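Litadbridge and Limix to build textile recycling line at Barbosa plant

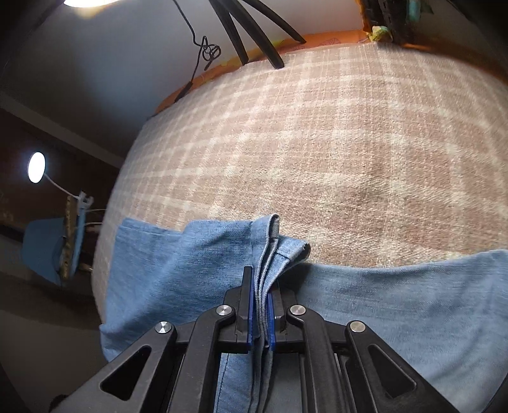
Vol. 36, No. 2

Recycler Litadbridge and polymer maker Limix have signed an agreement to build a line for separating cotton and polyester from worn-out clothing, the two companies said on Thursday, January 14, 2021.

The line will go into an unused hall at Litadbridge's Barbosa plant, where the company already sorts used garments for resale and shreds the remainder for wiping cloths and padding. Building work is due to start in June. Neither company gave a date for first production.

Under the agreement, Litadbridge will supply sorted feedstock and run the front end of the line, including the removal of zippers, buttons and labels. Limix will provide the separation process, which it has been running at pilot scale, and will take all of the recovered polyester for its own compounding business. The cotton fraction will be sold as pulp.

"We have had the material for years, but the blends had nowhere to go," said Vy Ung, managing director of Litadbridge. "Pure cotton is easy to place. A shirt that is part polyester has mostly ended up as filling, or been burned."

Stellan Hägglund, who heads process development at Limix, said the main technical issue was elastane, the stretch fiber found in many trousers and sportswear items. The pilot unit can handle small amounts of it, he said, but loads with a high share still have to be pulled out before they reach the reactor.

The hall covers 594 square meters and will need a new floor and a separate solvent store — both are included in the building application filed with the local authority last month. The companies expect the line to create 36 jobs, most of them in sorting and preparation. Litadbridge now employs 117 people at the site.

The cost of the project was not disclosed. Limix will own the process equipment and Litadbridge will keep ownership of the building. The supply contract between them has a fixed first term, after which either side can ask for new pricing.

Collection is the other open question. Litadbridge gets most of its clothing from street containers, and volumes fell last spring when many of them were closed or left unemptied. Cristóbal Urrutia, the company's supply manager, said intake had recovered since then but the average quality of the garments was lower.

Litadbridge is also in talks with Etard, a workwear rental firm, over a regular supply of discarded uniforms. Etard confirmed the talks and said it would decide after a trial with two truckloads of mixed garments.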